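**1/** OK I have been putting this off for weeks, but it's time for the big rhubarb-and-compost-and-worms thread. Mostly worms. I love them so much and I finally have a year of notes to share!

**2/** Quick background for new people: I garden on a rented strip behind the old Gilchrist dairy, long and skinny, clay you could throw pots with. Last April I started a worm farm on the shady side of the shed. Before that I'd only ever done a cold heap, and the cold heap was mostly a home for slugs.

**3/** I ordered 2000 worms, which sounds like an army and arrives as a bag you can hold in one hand. Hemi Harawira at the Anholm seed swap told me to get half that and let them breed. He was right, I had too many mouths for too little food, and the first month was slow.

**4/** The bin is a Minderico, three trays, secondhand, paid 50 bucks for it. The tap at the bottom drips. I put a yogurt tub under it and now I never forget to drain it, so I'm calling that a feature.

**5/** Bedding! People skip this and go straight to the scraps. Mine is torn cardboard (plain brown, tape pulled off), soaked and wrung out until it feels like a damp sponge, plus a couple of handfuls of old leaf mold. Fill a whole tray with it before a single worm goes in. Then leave them be for a week. I know. It's so hard. Leave them be.

**6/** What mine go wild for: melon rind, pumpkin guts, squishy zucchini, and the outer leaves of lettuce. Pumpkin is the big one – I put half a rotten one in cut side down and when I lifted it there was just a glove of worms in the shape of a pumpkin. Best morning of the spring.

**7/** What they leave sitting: citrus, onion skins, anything spicy. Potato peels do get eaten, but they sprout first and you end up with a tiny potato forest in the dark, which is kind of beautiful.

**8/** And then tea. We drink a LOT of tea in this house and it all goes to the garden one way or another.
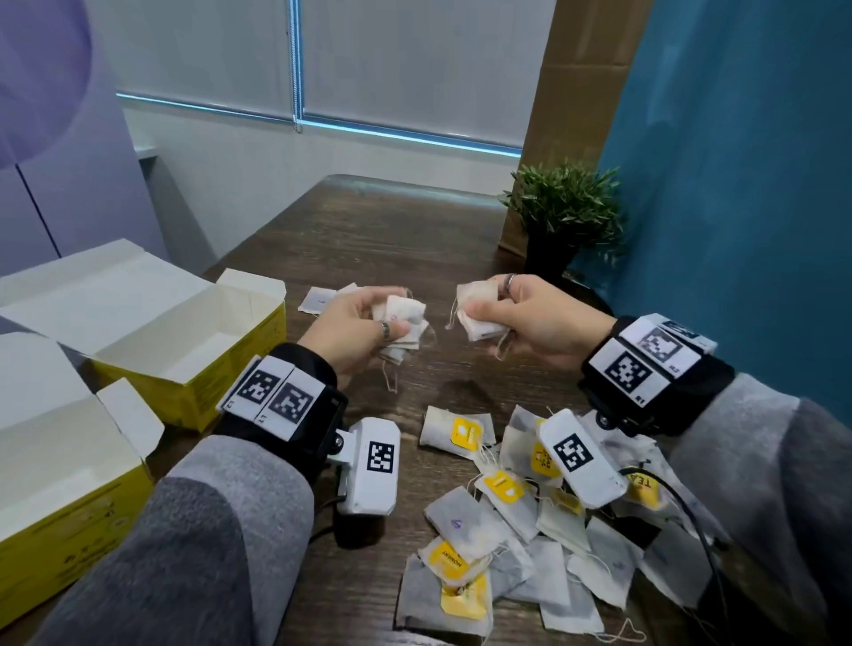
**TEA, COFFEE & OTHER KITCHEN BITS**

**9/** Check what your tea bags are made of before you toss them in. Some paper ones have a bit of plastic in the seal, and the silky pyramid kind are often plastic all the way through. If I'm not sure, I tear the bag, tip the leaves in, and trash the rest. Staples out, tags off. Strings are fine if they're cotton, they just take forever.

**10/** Coffee grounds: yes, but thin. I got greedy and dumped in a whole week's worth from the cafe (thank you Sinumness, best flat white on the coast) and the tray heated up like a radiator. Everybody moved downstairs. Now I sprinkle a little and put the rest straight on the heap.

**11/** Eggshells: dry them, then crush them as fine as you have patience for. Big pieces will outlive us all. I use a rolling pin and a paper bag and it's a great way to end a bad day.

**12/** Someone always asks about smell. A happy bin smells like the woods after rain! If yours smells sour, stop feeding, add dry cardboard, fluff it up a bit with your fingers and wait. That's fixed it for me every time so far.

**13/** Tiny white worms in there? Probably potworms. They like it wet and a bit acidic. They won't hurt anything. Crushed eggshell and more cardboard and they thin out on their own.

**14/** OK, harvest. I weighed everything because I am that person. From April to now I've taken 98 pounds of castings out of three trays. Ninety-eight! I keep going out to look at the buckets.

**15/** Where it went: a handful in the bottom of every tomato hole, a thick ring around the rhubarb (not on the crown, it'll rot), and a scoop mixed into the seed mix at one part in five. Rochelle Pirihi did the same tomatoes two plots over with no castings, and hers were great too, so please don't quote me as science. My rhubarb though. The leaves are like umbrellas.

**16/** The drippy stuff from the tap isn't the same as castings and I don't put it on anything I'm about to eat. I water it down until it looks weak and give it to the hydrangeas.

**17/** Next up I want to try a bathtub farm. There's one in the long grass by the fence with the plug still in it, and I've already picked the spot. Does anyone have a good way to keep the drain clear? Gravel and shade cloth is my plan so far, but I'd love to hear what's worked for you.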